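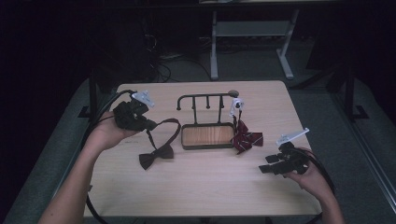
Mareike Engelhardt would like it noted that a bow tie on a loop is a necklace with ambitions, and that any notes on hanging them up should say which part goes over the peg. She sent that in March. The strap goes over the peg. The bow hangs wherever gravity and the knot agree to leave it.

Lotwood Bow Ties, data card
Version 3

What this is

Lotwood is a collection of short recordings of people putting bow ties away. A tie starts on a table and is supposed to end on a small stand with a rail, pegs and a tray underneath. There is also some untying of straps that nobody tied on purpose.

Version 3 was released June 10, 2023. It replaces version 2, which had the same ties under less helpful names.

What gets hung

All ties are pre-tied, on a strap. We looked into self-tie ones and gave up after an afternoon with an instruction leaflet. The set includes a very dark plain tie, which is either black or brown depending on whom you ask, so it is filed under "dark". There is a burgundy one with thin white diagonal stripes, filed under "striped". Please don't open another ticket about "maroon".

The full set is 11 ties. Most were bought from Thiele, a formalwear rental shop in Ustusgate that was clearing out a drawer. They arrived in the condition you'd expect of things worn at weddings.

The tasks

hang_one: one tie, laid flat, onto any free peg.
hang_crumpled: as above, with the tie bunched up first. Takes longer and looks worse.
swap: take down the tie that's up, hang the other one.
tray: lay the tie in the tray, wings spread, strap tucked under. Neat people like this task. It has the fewest retakes.

Each session lasts 30 minutes with a 5 minute break. People asked for the break.

What counts as hung

The strap is over the peg and the tie stays put when let go. Resting on the end of the tray doesn't count, however relaxed it looks. A tie hooked on by its clip is labeled "clip" and kept separate, after a long thread in which everybody was a little bit right.

Known problems

Dark straps against a dark rail are hard to make out. Labels for the moment of contact may be off.
Straps twist. We didn't label twists in version 1 and regret it.
One tie, "mustard", lost its hook early on and appears only in the tray task.
The word "left" in the older notes means the wearer's left. In version 3 it means yours.

Storage between sessions

Ties go back in the Redex box flat, straps folded once. Do not iron the striped one. Somebody will want to.

Questions and corrections go to the Lotwood issue page. Mareike reads them and replies to the short ones first.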